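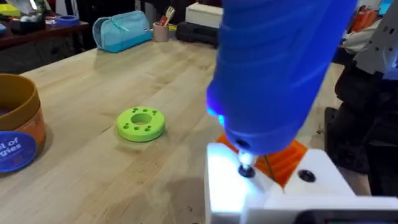

I've rewritten the insertion planner three times this month and I think the third one is finally the right shape! The old version treated getting the tip into the hole as a single straight move: plan a pose, go there, hope. The new one, which I'm calling Flanano until someone stops me, splits it into an approach, a pause just over the hole, and a slow search under force control. The pause is my favourite bit. With the white tip hanging just above that dark round recess in the block, the planner throws away its old estimate of where the hole is and takes a fresh one, and the correction goes straight into the search. The lime-green ring on the table, with its eight little holes, is next on my list (lots of symmetry, so lots of wrong answers that look right to the pose estimator).

Elba Acuña suggested logging every search as a tiny plot of force against depth, and I love it. I ran 200 insertions on the Wurix simulator last night and 198 went in. Both failures had the same kink in the curve at the start, so now I'm fairly sure it's my filter lagging by 15 milliseconds and not the planner at all.

Next job is moving the retry logic out of the control loop, where it never belonged. I'll put the plots up once I've labelled the axes properly.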